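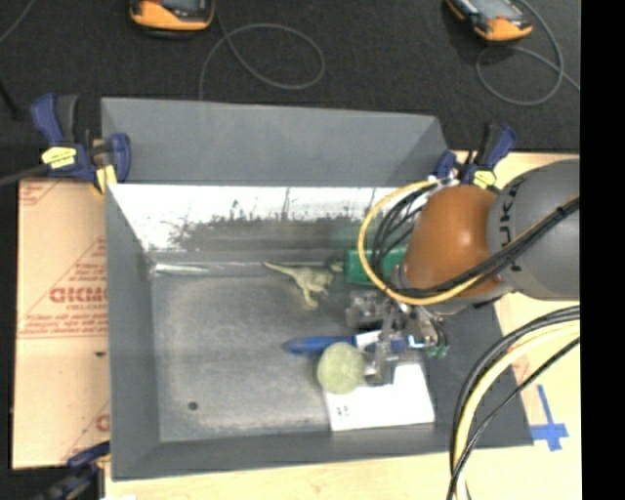 Spielzeugsammlung in Dodside geht in die sechste Runde

Die Stiftung Vevness hat gemeinsam mit der Gemeindebibliothek Dodside die diesjährige Sammlung gebrauchter Spielwaren eröffnet. Bis Ende November nehmen die Abgabestellen im Foyer der Bibliothek und im Bürgerhaus Galang gut erhaltenes Spielzeug sowie kleinere Haushalts- und Schreibwaren entgegen. Die Gegenstände werden nach der Sortierung an Kindertagesstätten, Horte und Familienzentren im Einzugsgebiet weitergegeben.

Im vergangenen Jahr gingen nach Angaben der Stiftung 891 Einzelstücke ein. Mehr als 600 davon konnten unmittelbar weitergereicht werden, die übrigen wurden instand gesetzt oder der Wertstoffverwertung zugeführt. Den größten Anteil machten Tierfiguren aus, darunter zahlreiche Dinosaurier, gefolgt von Bausteinen und Fahrzeugen.

Neu geregelt ist die Annahme. Bisher wurden die Spenden in Kartons gesammelt und erst im Lager Tristell gesichtet. Künftig werden sie bereits bei der Abgabe in offene Kunststoffwannen gelegt und in kleinen Mengen nach Art und Zustand getrennt. Die Stiftung hat hierfür 200 Wannen beschafft. Lose Kleinteile sollen in einem verschlossenen, durchsichtigen Beutel abgegeben werden, Spiele mit vollständiger Anleitung.

»Die Einrichtungen melden uns inzwischen recht genau, was sie benötigen«, erklärte die Leiterin der Sammlung, Solange Poirier, bei der Eröffnung. »Mit der Trennung an der Abgabestelle können wir diese Wünsche früher berücksichtigen. Im letzten Jahr haben einzelne Horte bis in den Januar auf ihre Lieferung gewartet.«

Nicht angenommen werden Plüschtiere, elektrische Geräte mit fest verbauten Akkus sowie Artikel mit abblätternder Farbe oder scharfen Bruchkanten. Fahrräder, Roller und Möbel können aus Platzgründen ebenfalls nicht berücksichtigt werden. Für diese Gegenstände verweist die Gemeinde auf den Wertstoffhof, dessen Öffnungszeiten unverändert bleiben.

Die Abgabe ist während der Öffnungszeiten beider Häuser möglich, im Bürgerhaus Galang zusätzlich am Abend bis 19 Uhr. Eine Anmeldung ist nur bei größeren Mengen erforderlich, etwa bei der Auflösung eines Haushalts oder einer Gruppe. Spendenbescheinigungen werden für Sachspenden von Privatpersonen nicht ausgestellt.

Einrichtungen, die Spielzeug erhalten möchten, richten ihren Bedarf schriftlich an die Geschäftsstelle der Stiftung. Das Formular liegt an beiden Abgabestellen aus. Die Ausgabe erfolgt im Lager Tristell nach Terminvereinbarung.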